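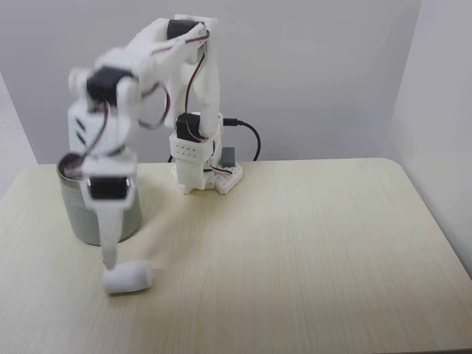
Fig. 3. Light wood-grain tabletop with rounded corners, set against a gray wall; small white cylinder on its side toward the front.

Unit 3: Work Surfaces and Small Parts
Instructor: Inna Didenko
Room layout notes: Lev Tymoshchuk

The last unit dealt with table height. We now look at the top itself and what it does for someone handling small items.

Color and contrast
A white part on a cream top has little contrast, and its shadow often shows more clearly than its edge. A plain wall behind the table helps, as there is no pattern competing with the part. If white parts are handled all day, use a darker mat. The Zuvholm mat in our storeroom is fine for this.

Corners
Rounded corners are easier on sleeves and hips in a narrow aisle. They also take away a little usable area, so keep trays back from them.

Parts that roll
A cylinder on its side can roll if the top is not level. Check the table in both directions before class. Standing the part on end works only if the end is flat and wide enough.

Cables
Run cables toward the back of the table and leave the front clear for handling. Leave enough slack that a plug is not pulled sideways.

Exercise for next time
Pick a table at home or at work. Note the color of the top, the shape of the corners, and the wall behind it. Lay a small white object on it and look at it from 25 inches away under your normal lighting. Repeat with a dark sheet of paper underneath. Write half a page and bring it to class.

Reading: Lellevach course pack, page 61.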